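Burkumel kitchen sim — gallery and notes

31 shares | 6 comments

Hi all! A few of you on the Vovow list asked what I've been up to since November, so I've finally put up a page. Most of my evenings have gone into the motion planner for Burkumel, our kitchen simulator, and in particular into getting an arm to open things without folding itself into a pretzel. Fridges, mostly. I dream about fridges now.

The planner samples up to 400 candidate grasp poses along a handle, throws out the ones the arm can't reach, and then tries to plan a full pull for whatever is left. Sounds simple, and the sampling bit is! The trouble starts with the pull, where the gripper has to follow the arc of the door while the elbow stays clear of everything else in the room. My first version checked for collisions only at the waypoints, so it would happily swing a link through a drawer front between two of them. Ea Eskildsen spotted that one in the logs (thanks Ea, I'd been blaming the physics engine for a fortnight). 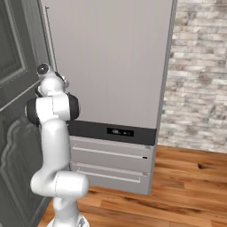
The fix was to check along the whole path, and of course that made everything slow. I was getting plans back in 200 milliseconds before, and afterwards I had time to put the kettle on. Marijke Van den Broek suggested a coarse pass first, using fat capsules wrapped around each link, with the proper meshes only brought in when two capsules touch. It took me a couple of nights to write and I'm really happy with it — the code is shorter than what it replaced, too.

Next on the list is drawers. They ought to be easier, being a straight pull, but low handles push the arm close to its joint limits and the solver likes to flip the wrist halfway through. I've added a cost for wrist travel and I'm still fiddling with the weight. At 2 it behaves nicely on the top drawer and sulks on the bottom one. If anybody has a favourite way of tuning these that isn't just changing the number and swearing, please write!

The scene files and the planner config are in the usual Pirnthorpe folder. Grab the newer config, as the old one still has the waypoint bug in it.

Contact | © Burkumel notes | Back to top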